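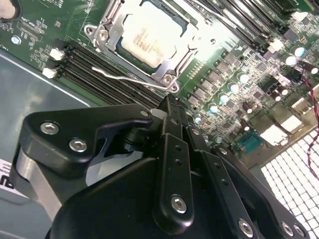
Data card / Manipulation

Wasano-Socket

Hi! I'm Chinyere Okoro, and I put this dataset together with Vinh Đồng and Farah Teoh. It's 325 teleoperated episodes of a gripper working around a CPU socket on a green server board, all shot from the wrist. The lever is the star of the thing – a thin bent wire that's a pain to pick out once the light hits it.

What we wanted to know: does a policy do better on the lever if it also trains on episodes where the operator missed and tried again? On our bench, yes. Over 142 test runs, the policy trained with retries kept in beat the clean-only one, mostly when the first approach came in a little too far to one side. I haven't tested it on a second board model, so please don't quote me on that.

Stuff to know before you train

- Glare is left in. The top of the processor often blows out and you can't read the markings.
- The fingers and bracket take up a lot of the view. Don't crop them, the policy uses the fingertips (we tried, it got worse).
- 21 episodes have a late gripper signal. They're listed in late.txt and the loader skips them by default.
- Retries are tagged per episode, 0 to 5.

Splits are by session. Please keep them that way!

Last updated September 25, 2026

Related
Wasano-DIMM
Cindska loader
Gadari teleop notes

Comments (2)

Hòa Vi: Does the loader work without Cindska? I only need the wrist view.

Orathai Meesuk: Trained on it in August, the retry tags saved me a week. Episode lengths vary a lot, so pad your batches.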